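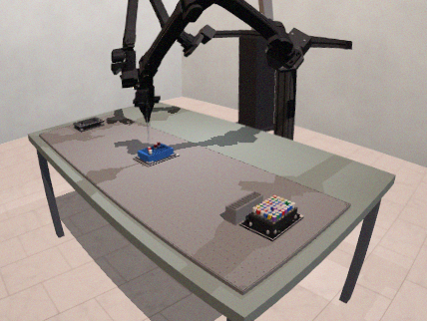 Setting up the tube-sorting cell in simulation before you touch the real one

Most guides to a two-armed cell start with the arms. I would leave them alone for the first morning. In my experience the arms are the part that works, and the trouble comes from racks that sit a few millimetres away from where the software believes they sit.

These notes cover the Pukgate tube-sorting cell as we run it in the simulator, with two arms, a speckled mat, a blue rack, a multicoloured rack of capped tubes and a narrow grey rack next to it. The supplier's leaflet for the Mahawong planner says you can go from a blank room to sorted tubes in an afternoon. Set aside two days.

1. Fix the table first

Load the room, then the table, then the mat. Don't load them all at once, whatever the start-up script offers. Check that the mat rests on the tabletop and isn't sunk into it. The picture on screen can look perfect with the mat half a millimetre too low, and you won't find out until a gripper tries to push through it.

Lock the table. I mean tick the box that makes it immovable, then try to shove it with a test force. In our first build the box was ticked and the table crept anyway, because a later file had switched it back.

2. Place the racks on their base plates

Treat each base plate and its rack as separate parts until you are happy with both, then join them. Measure from the corner of the mat, never from the middle of the rack. Rack drawings don't agree on where the middle is, and two of ours came from the same drawing office.

The multicoloured rack goes near one end of the mat with the grey one alongside. Leave the blue rack well clear, with open mat between. People like to bunch everything up to shorten the moves. It saves next to nothing and gives the wrists no room to turn.

3. Bring in the arms, one at a time

Load one arm and run it through its full reach with no tubes in the scene. Then remove it and do the same with the other. Only after that should both be loaded together. The planner claims to keep the arms apart by itself. Ours did, as long as neither was asked to go anywhere useful.

Set a hover height for each arm and make it generous. The gripper should wait well above the tallest cap and come straight down from there. Slanted approaches look clever in a demo and knock neighbouring tubes in a full rack.

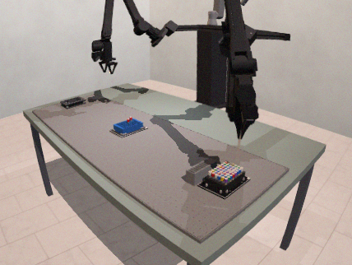 Once both arms are in, jog each gripper by hand over every rack and look at it from at least two camera views. From a single view a fingertip can seem to be over a tube when it's well behind it. Shadows are some help here, but only if the light in your scene is fixed. Check that too, as the default light follows the camera.

4. Tune the grip

Start with the fingers opened just wide enough to pass a cap without brushing the ones beside it. Close slowly. If the tube jumps, the fault is usually in the contact settings, and turning the grip force up will hide it for a while. Friction values copied from the Orker parts library are a starting point and I'd trust them no further than that.

5. Run it, and read the log

The first long run we did was 3,067 picks. The summary page said it had passed. The log said 22 tubes had finished tilted in their holes, which the summary counted as placed. Change the pass rule so a tube must be upright as well as in the right hole, then run it again.

Save the random seed with every run. Without it a fault at pick 1,099 is a rumour.

6. Looking after it

Simulated cells don't wear out, but their files do get edited. Keep a copy of the rack positions somewhere the update tool can't reach, and compare after each update. Nerby, our name for the checking script, does this in a few seconds and only prints what has moved.

As for carrying the settings across to real arms, move the positions over and expect to redo the grip from scratch. I have yet to see a grip setting survive the trip.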